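Okay so I've had the Ovard kitchen task kit on loan for a while and people keep asking is it worth it. Quick post, typed between two other things, sorry in advance.

Short version – kit good, manual bad, shipping weird. Long version under the pictures.

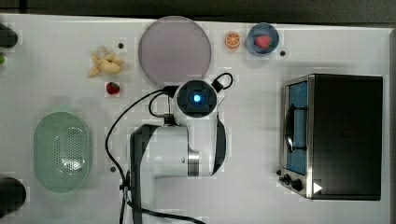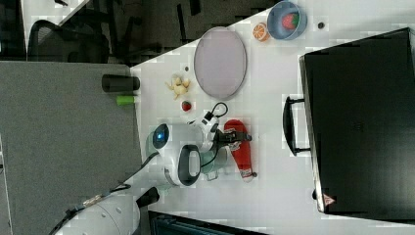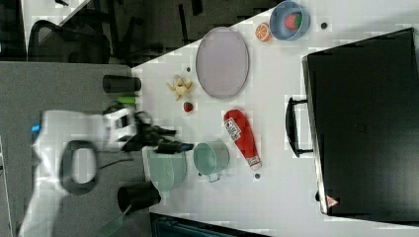
Wrist cam: 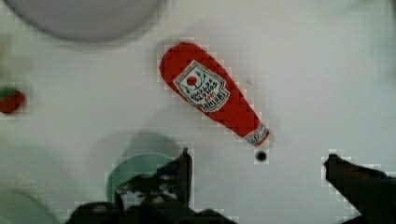
So. What you pay for. A crate of toy food and toy kitchenware, a set of task cards, and a license for the task software that logs your runs and scores them. No arm. I say this because Aminu Ibrahim from the Bernolby meetup ordered his thinking the arm was included and then had a very long phone call. It says so on the product page but in small gray type near the bottom. Bring your own arm, bring your own gripper, bring your own table.

Setup took me one evening. Most of that was the software. Download link in the welcome email was dead, support sent a new one the next morning, that one worked. Person who answered was called Rocío Condori and she was great, knew the product, didn't make me restart anything. Full marks for support. Installer wants admin rights twice, no idea why.

The task cards. There are 84. Printed on decent stock, one task each, with a start layout on the front and the goal on the back. Put the fruit in a bowl, stand the bottle up, clear the plate, that kind of thing. The easy ones are too easy and then there's a jump somewhere past the first third where it all gets hard at once. Would have liked a gentler middle. Diễm Ngô told me she just shuffles them and ignores the numbering and I think that's the way to go tbh.

Each card wants 5 clean runs before the software marks it done. Sounds fine. But it counts them in a row, so one dropped strawberry and you're back to zero. You can turn that off (settings, scoring, uncheck "consecutive") and you should. I did a whole weekend the hard way first. Got to 70 percent on the bottle cards and then sat there at the same number until I gave up and made dinner.

Bottles are the tough part generally. A squeeze bottle is wide one way and narrow the other, so the approach angle matters alot more than with fruit. Come in wrong and it just rolls. Bananas are second worst, odd shape, no obvious place to grab. Orange slice is flat and low and my fingers kept hitting the table before they closed. Strawberries fine. Love the strawberries.

Things I liked:

The toys themselves. Good size for a two-finger gripper, colors nice and strong on a white table, easy to tell apart on a camera.

The log viewer. Scrub bar, gripper force on one line, camera underneath. Simple. Omus had something like this in their older kit and then took it out of the new one, so good to see it here.

Replacement parts. You can buy single items. Lost a strawberry under the radiator, ordered one, it came in a padded envelope.

Things I didn't:

The manual. Whoever translated the calibration chapter didn't have the software open. Step four refers to a button that isn't there anymore, it's a menu now. Tolera Degefa wrote up a corrected version of that chapter and it's going round the Bernolby mailing list, ask him nicely.

The lighting advice. One sentence. "Use even light." OK? My lamp threw a shadow next to every single bowl and the detection hated it, moved the lamp up high and pointed it at the ceiling, much better. Could of been in the manual.

Price of the license after year one. It renews at 70 a month which is a lot for hobby people. Labs won't care. The Adeleke subscription is cheaper but you get fewer tasks and the scoring is much cruder, basically pass or fail. Depends what you need.

Comfort Akpalu asked in the comments last time whether it's any use for teaching. Yes I think so, with the hard cards pulled out. Give a group the fruit ones first and let them fail on the bottle later. Budget more time than you think for resetting the table between runs, that's really where the hours go. The kit does nothing to help with that, would pay extra for a printed mat with the start positions marked on it. Ovard if you're reading – a mat please.

Will I keep it? Loan runs out in October and I'm leaning yes, probably the smaller license if they still do it by then. Want to finish the bottle cards first. Will post the scores when I have them, and the lamp setup too, a couple of you wanted measurements and I keep forgeting to take them.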